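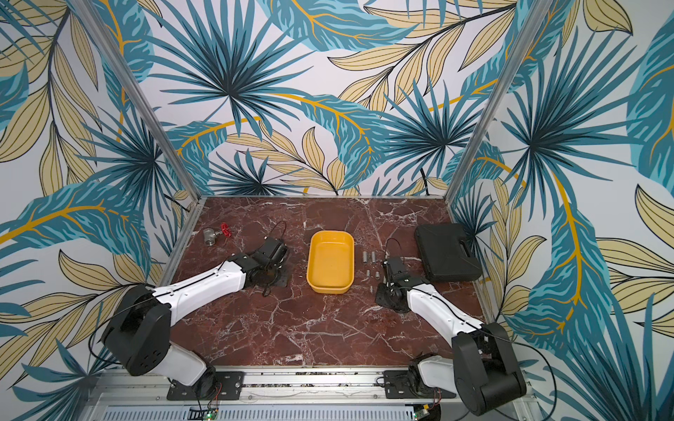 最近掉进哈尔瓦的坑里了，开个串慢慢说，想到哪写到哪

没吃过的朋友，就是中东那边的芝麻酱糖，芝麻酱加熬过的糖浆拉出来的，掰开是一丝一丝的，像很酥的龙须糖跟花生酥生了个小孩。入口先是干的，然后一抿就化，满嘴芝麻香！

我第一次吃是好多年前了，在机场买的，铁盒装，回家放到发硬才想起来。当时觉得又甜又噎，剩下大半盒都进了公司茶水间。所以这么多年我一直以为自己不爱吃这个东西

翻案是五月的事。去 Barros 买鹰嘴豆（就是我老念叨的那家进口杂货，门口台阶很陡那个），收银台旁边在切 Lalach 的开心果味给人试吃。我本来想摆手，结果那个味道先飘过来了……

然后我就拎了一整块回家。鹰嘴豆忘买了

先说 Lalach 吧，目前我心里的第一名。它家是大块现切，称重卖，开心果是整颗的，切面上绿绿的一片。甜度对我来说刚刚好，芝麻味在前面，糖在后面慢慢跟上来，吃完喉咙不齁

质地也很特别，刚从纸里拿出来的时候边上会掉渣，中间那块反而是润的，用勺子压下去会往外出一点点油。我专门爱吃中间那块，边角料拿去拌酸奶

缺点：贵。而且它那个油纸包得很敷衍，我包里现在还有芝麻渣，抖了好几次都抖不干净

它家还有可可大理石纹的、咖啡的、原味的。可可的我买了一次就不买了，可可味把芝麻全盖住了，吃着像一块很贵的巧克力粉。咖啡的意外地好吃，微微苦，配热牛奶一流

原味的嘛，适合已经爱上这个东西的人。给新手第一口还是推荐开心果

有人问热量，我求求你们别问。我看了一眼营养成分表就把盒子翻过去了
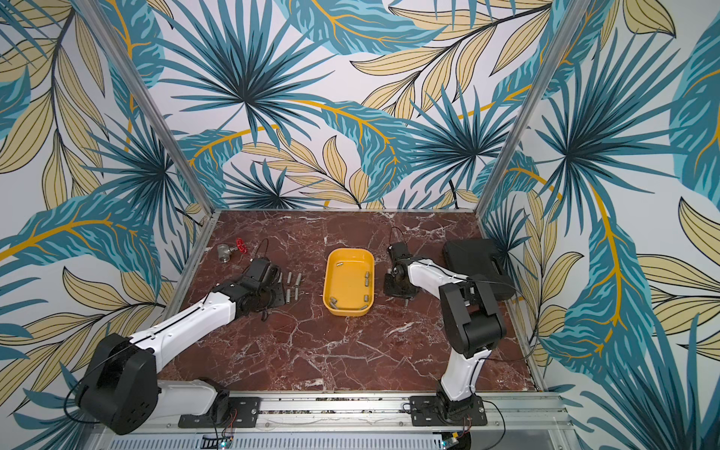 第257期

接着说。上次讲到 Lalach，评论里好多人让我试 Wosness，说超市就有，便宜一大截，行，我去买了

Wosness 是小方盒装的，撕膜就能吃，一盒刚好一个人一下午的量（也可能是我一个人的一下午，正常人应该能吃几天）。优点先摆这儿：方便，好买，盒子盖得严，放包里不会漏

口感上跟现切的差得有点远。丝感几乎没有，更像压实了的芝麻粉，咬下去是“噗”的一下，没有那种一层一层散开的感觉。甜度高出一大截，我配着无糖的茶才吃得完

但是！它家香草味的冷冻之后很好吃！！我是无意中发现的，本来想塞冷藏，手一滑进了冷冻那层。第二天晚上拿出来，硬硬的，切成薄片，含在嘴里慢慢化，甜味被压下去好多

所以我的用法是这样：Lalach 常温直接吃，Wosness 切薄片冻着，看剧的时候来两片。两个我都回购了，钱包在哭

说到钱。我翻了下这两个月的记账，光哈尔瓦就花了 800 块，我盯着这个数字看了好一会儿。然后安慰自己，这段时间奶茶几乎没喝，算是平账了（没有平，我算过，差得远）

于是我就动了一个很危险的念头：自己做

别急着劝，我知道很难。我看了不下十个视频，每个人都说“很简单哦”，然后每个人锅里的东西都长得不一样。有人加蛋白，有人加皂根粉，有人什么都不加，就是糖浆往芝麻酱里一倒开始搅

我挑了什么都不加的那种。材料就是芝麻酱、糖、一点水、一小撮盐，开心果随意。听起来是不是人畜无害

芝麻酱用的 Kaninier 的，1000 克一大罐，也是在 Barros 买的。这罐要单独夸一下，颜色浅浅的，很稀，能从勺子上流下来，苦味很轻。国内那种拌面的芝麻酱炒得深，香是真香，但是做出来会有点焦苦，我后来拿家里剩的试过一小份，吃着像麻酱烧饼的馅儿，也不难吃，就是不对

开罐之前一定要翻搅到底！上面全是油，下面硬得像水泥。我第一次偷懒只舀了上面的，成品直接塌成一滩，倒进盒子里当抹酱了

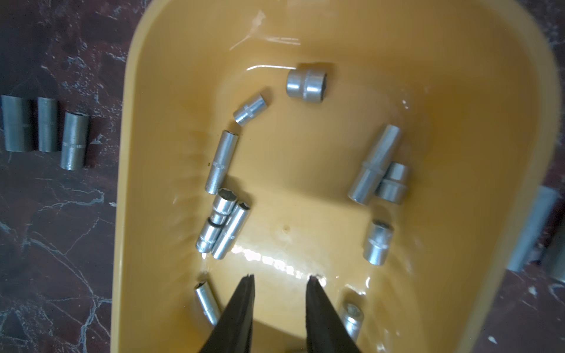 糖浆的温度是关键。没有温度计就别折腾了，我一开始靠“滴进冷水里能捏成软球”来判断，捏了半天也不知道多软算软，手指头还被烫了一下。后来老老实实把吃灰的探针温度计翻出来，世界清净了

我个人比较顺手的是熬到 120 度上下关火，再高出来就偏脆，掰开像酥糖。喜欢脆的可以试试，我妈就爱脆的那版，说这才像小时候吃的

芝麻酱也要温一下，隔热水坐着，摸着温温的就行。凉的芝麻酱碰上滚烫的糖浆会瞬间结块，那个块你怎么搅都搅不开，别问我怎么知道

倒糖浆的时候一只手倒一只手搅，细细地倒。搅到它开始发涩、从盆边上脱开，就马上停。重点来了，马上停！多搅那么几下它就从绸子变成沙子，整盆散掉，捏都捏不起来

我散过两次。第一次很崩溃，第二次就淡定了，散掉的装罐子里，早上撒在燕麦上，好吃得要命。有一说一，现在偶尔还会故意搅过头一小份

成型就很随意了，模具垫油纸，压进去，上面用勺背抹平，盖好放冷藏。然后最难的部分来了，得等一天半。视频里都说糖会慢慢结晶，丝感就是这么来的，当天切开会觉得失败了，软趴趴的一坨。我第一次做完当天就切，差点写小作文骂人，第二天再切，诶，有丝了！

跟 Lalach 比当然比不了，人家的丝是真的能一缕一缕撕下来，我的属于“仔细看有那么点意思”。但香气是赢的，新鲜嘛，打开盒子那一下整个厨房都是芝麻味

成本我也算了，芝麻酱占大头，糖几乎不要钱，开心果看你手抖不抖。比买现切的便宜不少，比 Wosness 还是贵一点点。要是单纯为了省钱，买 Wosness 冻起来吃最划算，真的
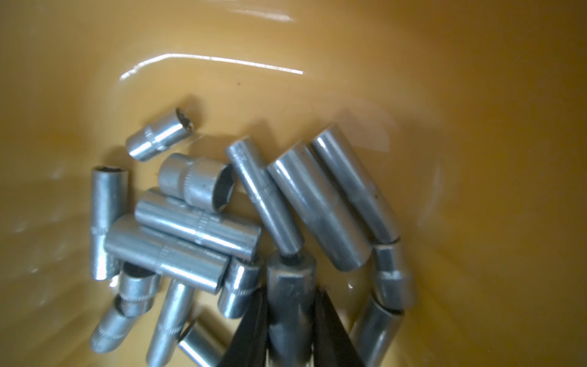
说几个我觉得好吃的搭配，抄作业的可以截图了

配苹果片！要那种酸酸脆脆的青苹果，切薄，上面放一小块原味的。酸甜一中和，我能吃掉一整个苹果，而我平时是不吃苹果的人

配黑咖啡，这个不用多说。咬一口喝一口，或者直接掰碎了扔进去搅化，杯底那层沙沙的芝麻用勺子挖着吃

夹吐司。吐司烤到边上有点焦，趁热抹黄油，撒掰碎的开心果味，再撒一点点海盐，对折。早上来一个能顶到下午

香草冰淇淋打底，上面撒碎哈尔瓦，再淋一圈芝麻酱。请客的时候端这个上去特别有面子，别人以为你忙了半天，你就开了个盒子

翻车的也说一个：配绿茶拿铁。奶加抹茶加芝麻糖，三种粉感叠在一起，像在喝墙

还有人让我试试裹进饺子皮里炸。我试了。糖化了，从缝里漏出来，锅刷了很久。不过没漏的那几个里面是流心的，啊，怎么说呢，理智告诉我别再做了，嘴巴不同意

保存的问题回答一下。现切的我用油纸包一层再装密封盒，天热放冷藏，吃之前拿出来回一会儿温。它会慢慢出油，纸上一圈油印子，正常的，擦掉就好。闻着有哈喇味那就别心疼了，扔

哦对，芝麻过敏的朋友千万别碰，坚果过敏的也注意看标签，Barros 那边是同一把刀切不同口味的，我看着都替人捏把汗。在意的话买整盒没开封的

另外我家楼下也有人在卖散装的“土耳其风味芝麻糖”，很便宜，我买了一小袋，是花生的。写着芝麻，吃着花生，挺好吃的花生糖，就是跟芝麻没什么关系

昨天又去了趟 Barros，店员说 Lalach 秋天会出玫瑰味，我一听就头大，玫瑰味的甜食我十次有九次觉得在吃香皂。但是！如果是那种很淡很淡的，配开心果，又好像可以期待一下？先记着，出了我去替大家踩雷

有没有在外地的朋友知道哪里能买到现切的？评论里问的人太多了，我只认得这一家店。网上那种寄过来基本都碎了，我买过一回，到手是一袋芝麻味的土，当然也吃完了

对了，这个串的转发快到 3000 了，吓我一跳，平时我发饭也就几个熟人点赞。原来大家都这么爱吃芝麻，那我改天把黑芝麻那版的配方也整理一下，现在还在调，颜色像柏油，味道倒是不错

Kaninier 那罐快见底了，周围一圈我用刮刀刮了又刮，最后倒了点热牛奶进去盖上盖子猛摇，摇出来一杯芝麻奶，比外面卖的浓。以后空罐子都这么处理

先写到这，锅里还熬着糖，温度到了在叫我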